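Saturday, April 18, 2020
By Plirkamis
3 min read

OK, the gripper story. A few of you asked why I went quiet on the laundry sorting project, so buckle up, because this was the best failure I've had in years!

Quick recap: I teach a gripper to pick up clothes by doing it myself first with a hand-held one, same fingers, same pads. Then the arm at the Flumholm workshop tries to copy me. The control software is called Drallik and I wrote most of it, so most of the blame is mine.

In October it was doing great. 216 picks logged in one weekend and only 6 dropped. I was so happy I bought myself a cake.

Then it started refusing to let go. It would pick up a sweater, carry it over to the bin, open... and the sweater stayed up there. Sometimes the fingers didn't even open. They just kept squeezing.

First guess was the motor. Swapped it. Same thing. Second guess was a bad cable, and I lost a whole evening to that one. Cable was fine (I have a very nice spare cable now).

So I went back through the logs line by line, and at pick 178 there it was! The grip force climbs, the software decides it's slipping, so it squeezes harder, reads that as more slipping, and squeezes harder again. A loop. A beautiful, stupid loop.

And it only showed up on ribbed knits. Smooth cotton, no problem at all. The ribs bunch up between the pads and shift a tiny bit, and Drallik read every shift as a slip.

Now the part I want you to take seriously. I had my thumb near those pads when it did this. It pinched, I yelped, I was fine. But the force limit I thought I had set was only being checked at the start of a grip - never during it. Please go check yours.

Fix so far: the limit is checked the whole time, force can only step up twice per pick, and there's a real stop button within reach of my left hand. The Dunne board has a spare input for it, so the wiring took 40 minutes.

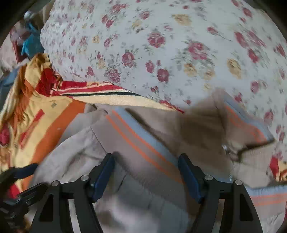

I'm also redoing the demos with way more knits in the pile. Cuffs, hem bands, anything with a rib. My old set was nearly all T-shirts and towels, so of course it had no clue what a cuff feels like.

More when I've run the new limit on the arm. I'm weirdly excited to try to break it again.

Comments

knotandpurl: Knitter checking in. Ribbing is MADE to stretch and spring back, so your poor robot never had a chance.

benchtop_lou: Went and checked mine after reading this. Limit only applied on close. Thank you!!

gearsandtea: What did the stop button cut, power or just the command?

Plirkamis: @gearsandtea power to the motor. The fingers go slack and you can pull them apart by hand.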